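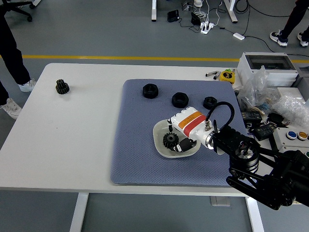

## 7. Dropped and slipped parts

Most of the faults logged on the Graletance cell at Aranda come down to one thing: the gripper reports a good hold when it hasn't got one. The supplier's booklet calls this "rare". Our own log doesn't agree, and this section is written from the log. It applies to the gear and nut sorting job, where parts are picked from the mat and placed in the shallow white dish. A spur gear held by the fingers just above the dish is at the point where most drops get noticed, though the fault will usually have started at the pick. Treat every hold as unproven until you have checked it.

Read section 4 (Stopping the arm) first. If you haven't been shown how to stop the arm by someone who has done it on this cell, don't carry on from here.

### 7.1 What the fault looks like

You will see one or more of these:

- The grip value on the screen reads 255 and the state says HELD, but the part is tilted or missing.
- The part lands on the rim of the dish and rolls.
- The arm finishes its move and goes back for the next part with the last one still between the fingers.
- Code G5 comes up, clears itself, and comes up again a few cycles later.

A reading of 255 means only that the fingers have been told to close fully. It does not measure how hard they are pressing, and it can't tell a gear from thin air. The booklet has a green tick next to this number in its drawings. Ignore the tick.

**CAUTION: Never reach under the gripper to catch or straighten a part. The fingers can open without warning when G5 clears, and the arm may then move straight on to its next position.**

### 7.2 Making the cell safe

1. Stop the arm as set out in section 4. The pause command on the screen won't do. Pause holds the program, but the motors stay live.
2. Wait until the joint lights are out. Count to five after the last one goes.
3. Tell anyone standing at the table that you are about to work on the arm. People tend to drift in when a machine goes quiet.
4. If a part is still in the fingers, put a folded cloth under it. Then use the hand release on the gripper. Keep your other hand on the table edge, well away from the fingers.
5. Lift the part out and look at it before you put it down. A nick on a tooth or a smear of oil is worth writing in the log.

**Note:** The hand release has stuck twice. If it doesn't move with light pressure, leave it and go to 7.6. A screwdriver makes it worse.

### 7.3 Checking the fingers

1. Wipe both fingers with a dry, lint-free cloth. Don't use spray cleaner. It leaves a film, and the next batch of gears will slide on it.
2. Look at the gripping faces from the side. They should meet along their full length when closed by hand.
3. Try each finger for play. If either one rocks, tighten its two screws by hand, a little at a time, going from one to the other.
4. Check that the gripper cable is fully home in its connector. Follow it back with your eye and make sure nothing pulls on it when the wrist turns.
5. Swap the fingers if the faces are worn smooth. The booklet says they last the life of the machine. The set fitted before this one didn't see out October.

### 7.4 Setting the closing speed and force

The factory setting is speed 80, force 80. It suits nuts, which are heavy and flat-sided. It does not suit gears, where the fingers can come down on the tips of the teeth and slip into the gap as the arm lifts. That small jump is enough to turn the part.

1. Power the cell back up with the arm clear of the mat. Everyone stands back while it finds its home position.
2. Open Setup, then Gripper, then Part Types.
3. Choose GEAR. Leave NUT as it is.
4. Set closing force to 75. Leave closing speed at 80 for now.
5. Press Save, leave the menu and go back in. Check that the new number is still there. The software loses it now and then, and gives no message when it does.
6. If gears still turn during the lift, bring the speed down by 5 and test again before changing anything else.

**Note:** The Fulldale update is meant to choose these values by itself from the camera view. We ran it for one shift and went back to setting them by hand. It took a stacked gear for a nut and closed on the upper teeth only. Leave AUTO GRIP off until this section says otherwise.

### 7.5 Test run

1. Clear the mat. Put a single gear on it, flat, away from the edges.
2. Move any loose bags, tape measures and pens out of the arm's reach. A clear bag is hard to see from the operator's side and will snag on a finger.
3. Run one cycle in slow mode with your hand on the stop button.
4. Watch the part, and leave the screen alone. The gear should stay level from the mat to the dish.
5. Repeat with the gear turned a little, so the fingers meet the teeth at a new angle.
6. Repeat with a nut, to be sure you haven't upset the other setting.
7. If every part lands inside the rim, go back to normal speed and stay for the first few cycles.

One good cycle proves very little. The worst run of drops we have had came after a test that was passed on a single try, late on a Friday, and signed off by the door.

**CAUTION: Do not use slow mode as a reason to work inside the arm's reach. It moves more slowly but it does not stop when it touches you.**

### 7.6 When to stop trying

Take the cell out of use and hang the red tag on the control box if:

- G5 comes back after 7.3 and 7.4 have both been done in full
- the hand release sticks
- a part is thrown clear of the table, even once
- the arm moves at any time while the joint lights are out

Ring the service desk in Zadar and give them the code, the part type and the force setting. They will ask you to restart and try again. You may do this once, with the table clear of people. If they then tell you the log looks normal, ask them to read you the grip value at the moment of the drop. It will say 255 — see 7.1 — and you can take it from there.

Keep the dropped part in a labelled bag with the log sheet. Don't put it back in with the others, even if it looks sound.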